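**Keyboard deposit at the Hendstead office**

My tenancy at Hendstead ends in October. Does the 300 deposit cover shared desk equipment, or only the room itself?

Posted by Uduvlow

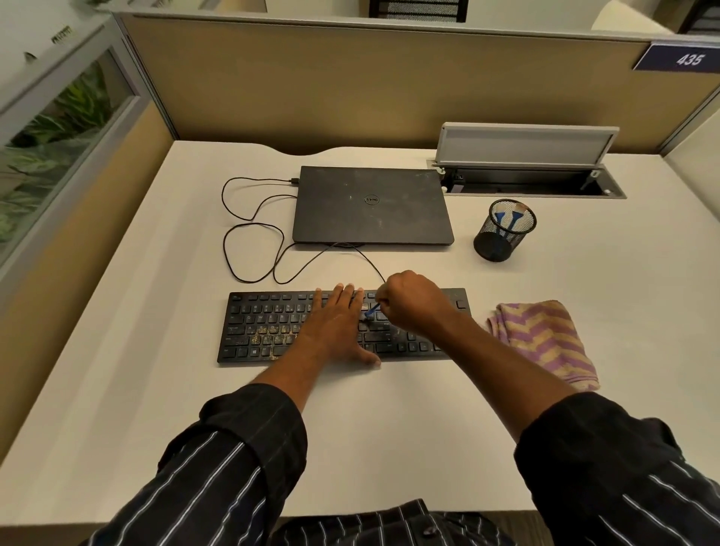

**Jucélia Lins**

The deposit covers the room and all items on the signed inventory. Keyboards are normally listed - please check page two. Crumbs between the keys are treated as cleaning, and no deduction is made if they are removed before handover.

**Vatmont**

They kept 200 of mine. Ask for it in writing.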